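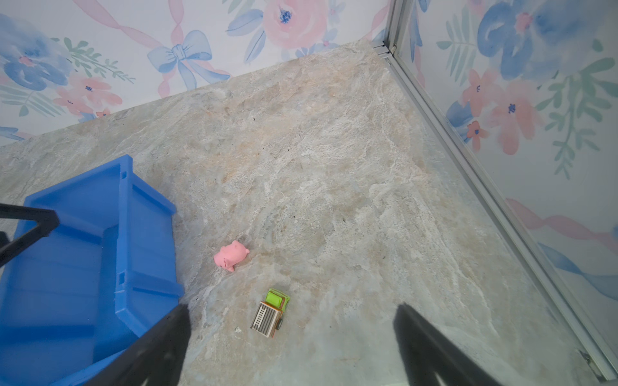
おもちゃの貸し出しと片づけの教室 グラスデール

グラスデールは、未就学の子どもがいる家庭におもちゃを貸し出し、あわせて片づけの練習をする教室です。代表はハリマ・ラワルです。集合住宅の一室で始め、現在は2部屋を使っています。

貸し出し用のおもちゃは385点あります。動物、車、積み木、ままごと道具が中心です。ピンクのブタや、運転席が黄緑色のトラックのような小さなものは、青いプラスチックの収納ケースを使って片づけます。種類ごとの細かい仕分けはしません。小さい子には、ひとつの箱に入れるところまでを覚えてもらいます。

遊び場について

床は淡いグレーとベージュの石目調、壁紙は白地にピンクと青の水彩の花柄です。壁紙はメルタ・リンドクヴィストが選びました。石目の床は小さな部品が見つけにくいという意見もあり、教室の終わりには職員が床の隅まで目で確認しています。
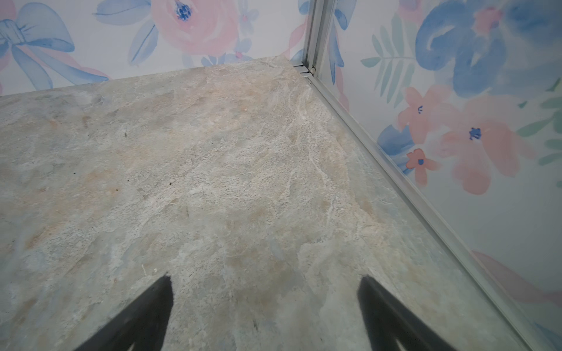
おもちゃの部品をなくした場合、弁償は必要ですか。
通常の使用でなくした部品については、弁償をお願いしていません。返却のときに受付へお知らせください。

教室の内容

1回60分、定員は7組です。前半は自由に遊び、後半に片づけをします。保護者の方には、手を出さずに待つ時間も取っていただきます。進行はエリバリキ・ムファウメとヨン・スルギが担当します。

返却されたおもちゃは、ヴォルフラム・カステンが点検と清掃をしてから棚に戻します。車輪の外れたものや塗装のはがれたものは貸し出しません。12月は点検のため貸し出しの数を減らします。

見学は午前10時から受け付けています。上履きをお持ちください。駐車場はありません。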